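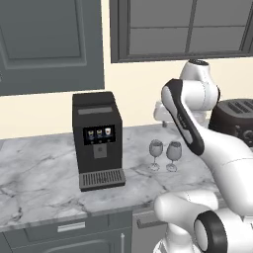 Kitchen counter with coffee machine, computer render

Short film about a foster family: festival first, or free online?

Posted by skaltevness

Hello everyone. English is my third language, so please excuse if some sentences are stiff.

I have finished a short drama, 20 minutes long, with the title "Citis". The story is of a girl of fifteen who is moved to a fourth foster home and refuses to unpack her bag. Most of it is played between her and the foster mother, in two rooms and a stairway. I wrote it after I worked for several years as a night assistant in a children's home, and I wanted to show the long evenings, when no big event happens and everybody is waiting for a phone call from the office.

The budget was 2915 dollars, all from my savings. The actors worked for food and travel money. The sound was repaired by a friend from my old job, and the color I did alone, which you can maybe notice in the stairway.

Now I must decide what to do with it. I see two ways.

First way: I send it to festivals. I made a list of the ones that accept short drama with a social subject, and if I send to all of them before the early deadline in March, the fees come to 315 dollars. This is possible for me but it hurts. Also I understand that many festivals take a long time to answer, and some do not want a film which is already public on the internet.

Second way: I put it online for free now, and I write to organizations for foster parents, to schools of social work and so on, and I offer it to them for their training evenings. These are the people for whom I made it. But I am afraid that if a film has no festival name on the poster, they will not open the link.

My questions are these. Does going online first really close the door to festivals? Is it worth paying for all the festivals on my list, or should I choose a few? And does anyone have experience with showing such a film to social workers? I would like to know if they want a discussion paper with it, or only the film.

One more detail, in case it matters: there is a song in the kitchen part, sung by the foster mother while she washes the cups. It is a traditional song from my region and she sings it without instruments. I suppose there are no rights to pay, but I am not sure.

Thank you for reading such a long post.

rarham_shorts

Depends on the festival. Read the rules of each one, there is normally a line about "premiere status". Some care a lot, some do not care at all. I would not pay for the whole list. Pick the few you really want and forget the rest.

Also 20 minutes is long for a short. Programmers like ten. Can you cut it?

balan_edit

I will try to answer your points in the order you asked them. I am also not a native speaker, so we are two.

About online first. It does not close all doors, but it closes some, and you can't know afterward which ones you have lost. The opposite order has no such problem. You can keep the film private with a password, send it to festivals, and at the same time show it in closed rooms. A training evening for social workers is in most cases not counted as a public release, but please write to the festival and ask, they usually reply to a short and polite message. Keep the reply.

About the fees. My last documentary, "Bălan", I sent to 44 festivals. I was excited and I did not read carefully what they had shown in earlier years. Most of them were not interested in my kind of film and I could have seen this for free on their websites. If I did it again, I would look at the program of the last two editions and ask myself one thing: did they show any film that is similar to mine in length and in temper? If there is none, I would cross it out. Write also to ask for a fee waiver. Explain in three or four sentences who you are and what the film cost. Some will say no, some will not answer, and a few will give you a code. It is not shameful to ask.

I do not agree that you should cut the film only for the length. If the waiting is the subject, then you need time for the waiting. But do show it to two persons who have not seen it, and sit behind them. When they begin to move on the chair, write down the minute. In my case it was always the same place, and I had been defending this place for months.

About social workers. I showed my film at several evenings of this kind. What they asked for every time was:

a one-page summary with the age of the child and the difficult topics named clearly, so that nobody in the room is surprised (many of them have also been in care)

five or six open questions for the talk after the film

the exact running time, to the minute, as they have a fixed break

They did not ask about festivals. One organizer told me that she had never looked at the logos on the poster. So in this matter I think you can be calm. Write to the person who plans the training, by name if you can find it, and not to the general address. Say in the first sentence that you worked in a children's home. For them this weighs more than a prize.

About the song. The melody and the words may be free if they are really old, but check that the version your actress sings is not a newer arrangement made by someone. This happens often with songs that everybody believes to be traditional. And have a signed paper from her that you may use her singing – an ordinary release for an actor does not always mention it. Festivals can ask for this, and television will certainly ask.

If you want, send me the private link by message. I can look at the stairway too. Color in a stairway is difficult for everyone, the daylight comes from one side and the lamp from the other.

skaltevness

Thank you both. I have crossed out more than half of the list already, and I wrote to three festivals to ask about the fee. The actress is looking for the song in her grandmother's book. I will send the link this evening, after I change the password.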